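Jardin partagé Dunne : point d'étape pour la Fondation Flurkell, janvier 2023

Chers amis de la Fondation, voici donc nos nouvelles, un peu plus tard que promis, et je vous remercie d'avance de votre patience.

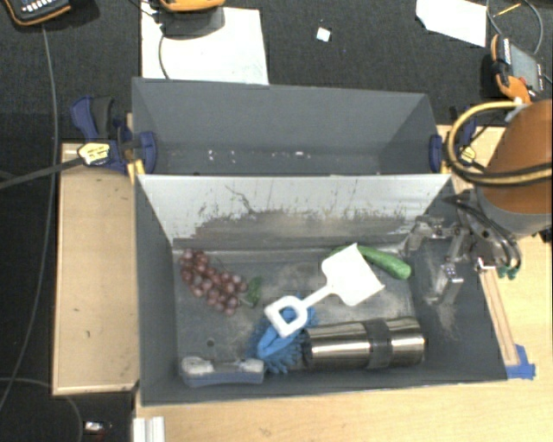

Pour Viorica Voicu, l'essentiel de l'année tient en une phrase, qu'elle nous a répétée à la réunion de rentrée : on vient d'abord pour les légumes et on reste pour le banc sous le tilleul. Je lui laisse la formule, mais les inscriptions lui donnent plutôt raison, avec 69 foyers adhérents à ce jour et une liste d'attente que nous n'avions pas prévue.

Côté travaux, les 4 nouvelles parcelles de la rue Jirkero sont bêchées et paillées. La clôture nord a pris du retard (le premier devis était franchement déraisonnable, et Daranee Paisan en a obtenu un bien meilleur) et sera posée avant les semis. Sur votre subvention, nous avons dépensé 2 696 euros, pour l'essentiel en terreau, en tuyaux et pour la cuve de récupération d'eau, qui a débordé dès les grosses pluies d'automne, ce dont tout le monde était ravi !

Reste la question de l'été. En juillet, l'arrosage a reposé sur trop peu de monde, et plusieurs rangs de haricots ont grillé. Mervyn Ackroyd prépare un planning par binômes, que nous vous enverrons avec les comptes détaillés. Il nous manque encore 193 euros pour l'abri à outils.

Bien chaleureusement,
Dolores Whitlock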